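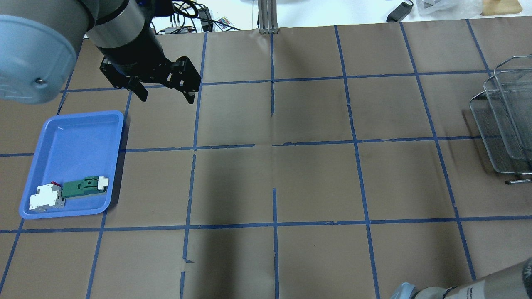
Figure 11. Two-finger gripper over the taped work surface, parts tray at left.

4.3 Comparing grippers on the taped grid

Use this procedure to compare the Grakex two-finger gripper with the Vevent gripper on small electrical parts. Both are run from the same Zedasari controller.

1. Cover the table with brown paper and fix it flat. Mark out the grid with blue painter's tape.
2. Place the blue tray on the left side of the grid. It may stand at a slight angle.
3. Lay the circuit breaker and the green component in the tray, lengthwise.
4. Move the arm to the start pose, with the fingers open above the grid and clear of the tray rim.
5. Load program 304 and set the finger speed to 27.
6. Run the pick cycle 300 times. Log each drop, slip and missed grip under its own code.
7. Park the arm, switch off the drive power and fit the second gripper. Repeat steps 3 to 6.

Note: The tape is a visual guide only. Gaps and offset strips do not affect the result, as positions are taken from the arm.

Note: Enter the tool offset again after every change of gripper. The controller does not keep the old value.

CAUTION: Where two arms share the table, hold the second arm in its park position during the run.

CAUTION: Keep hands away from the finger joints while drive power is on.

Procedure checked by Normunds Kuusk, 20 July 2021. For the log codes, see section 4.4.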